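Hadano Student Robotics Club: Arm Station Guide
Section 5. The pot and lid task

This section covers setting up and running the pot and lid task at the long table. Read Section 4 (power, emergency stop, homing) first. You need one operator on the teach pendant and one spotter. Year 9 members can spot but can't operate until they have been signed off by Jyoti Chaudhary or Abhishek Nishad. 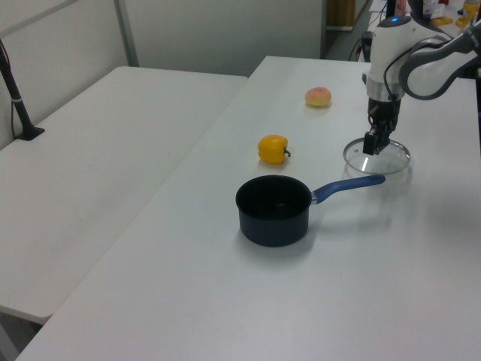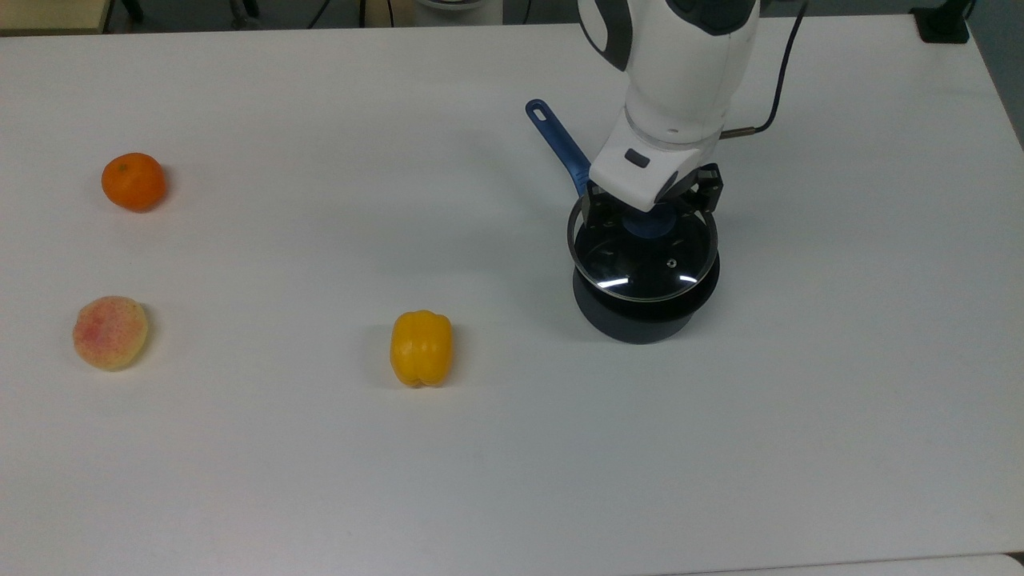 Saucepan, glass lid and yellow pepper, with the gripper on the lid.

5.1 Setting out the table

1. Wipe the tabletop and let it dry.
2. Put the saucepan within easy reach of the arm. Turn the handle so it doesn't cross the path of the gripper.
3. Put the glass lid on the pot and check that it sits flat.
4. Set out the pepper and the fruit, well clear of the pot. Change their positions between runs. The program has to find the pot by itself, so don't mark places on the table.
5. Clear away pens, phones and drink bottles.

Note: Use real produce from the tub in the club fridge. Throw out anything soft. Plastic fruit from the Ollard kit is lighter and will roll if the arm brushes it.

5.2 Loading the program

1. On the club laptop, open the Paquette folder and choose lid_task.
2. Check that the grip force reads 161. If it shows any other value, type in 161 and press Save.
3. Check that the lift height reads 357. This value is set for the tall saucepan. The shallow pan has its own file.
4. Press Load and wait for the green tick.

Caution: Don't raise the grip force to fix a slipping lid. The lid is glass. Clean the finger pads and try again at the same setting.

5.3 Running the task

1. The spotter stands at the end of the table with one hand near the emergency stop.
2. The operator calls "moving" and waits for the spotter to answer "clear".
3. Set speed to slow for the first run of the session.
4. Press Start. The arm moves over the pot, lowers, closes on the lid and lifts.
5. Let the arm finish its hold before pressing Continue. It will then put the lid back on the pot.
6. When the arm has returned home, press Stop and call "finished".

Caution: Keep your hands off the table while the arm is powered. If an item rolls, leave it alone until the arm has stopped.

Note: The arm cable must hang freely through the whole movement. If it pulls tight or catches, stop the run and tell a mentor.

5.4 If something goes wrong

Lid slips or tilts in the gripper: press Pause, not the emergency stop, if the lid is still held. The spotter puts the folded towel under the lid and the operator lowers it at slow speed. The spotter's hands must be clear before the arm moves.

Gripper closes beside the lid: run the camera check in Section 3. Decha Somboon has the calibration card.

Error 2317 on the pendant: the arm has met something it didn't expect. Clear the table, home the arm and start again from 5.1.

Lid is chipped or cracked: stop for the day. Wrap it in newspaper and put it in the marked bin. Spare lids are in the Guscombe cupboard.

5.5 Recording your runs

Fill in one line of the log for each run, including the ones that fail. Write the operator, the spotter, the speed and what happened. Ustyna Tkachuk collects the log sheets for the February open day display, so please print clearly.

Section revised 28th October.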